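September 2024 -- Wadusach workshop, microwave corner

The white microwave is on its own table now, the one with the slim legs, and I must say I like it much better there than squeezed in with everything else. Door open, turntable in.

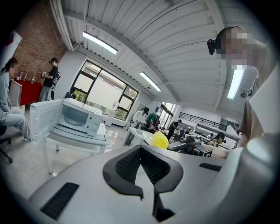
## Still to sort out

- Find out whether it's the 800 watt one (the Brouwer list says so, but that list has been wrong before).
- Order 2 spare turntables from Lallness, part 1587 -- please check the size first!
- Leave the red cloth on the other table for now, I've grown rather fond of it.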